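Section 4. Folding pants and leggings for the Lerkard drawer insert

The printed card that comes with the Lerkard insert says any garment will stand up on its own once folded. I have my doubts. Stiff cotton does. Smooth fabric with some stretch slides open unless the first fold is done with care, so follow these steps and ignore the card.

1. Clear a flat table. A bed is too soft for this, whatever the card says.
2. Lay the pants face up and pull the waistband straight. Don't stretch the elastic.
3. Fold one leg over the other, lengthwise, and line up the long edges.
4. Smooth from the waist toward the cuffs with a flat hand.
5. Turn the waistband over once.
6. Fold the cuffs back over themselves.

Note: Elastic waistbands never lie completely flat. Ripples are normal, and ironing them is a waste of an evening.
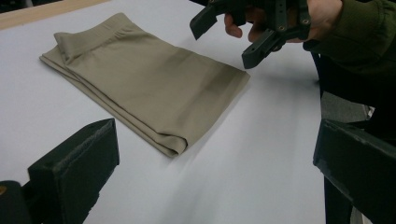

Mio Sasaki

Khaki pair on a white table, folded lengthwise, with the cuff turned back at one end. A few soft creases across the body are fine at this stage. What matters is the long side, where the layers should stack in more or less parallel lines. If one sticks out by a finger's width, go back to step 3.

7. Bring the cuff end up to the waistband, then fold in half again.
8. Stand the bundle in the insert with the rounded fold on top.

Caution: Do not force a bundle into a full row. The dividers are rated for 2000 grams, and I wouldn't trust them with that. One of mine bowed at just over 1224.

Note: The Stilik clips sold as an add-on are supposed to stop bundles from opening. They leave a dent in stretchy fabric. I took mine off in June and the row looks the same – perhaps slightly better.

For heavy jeans, skip step 5 and see Section 5.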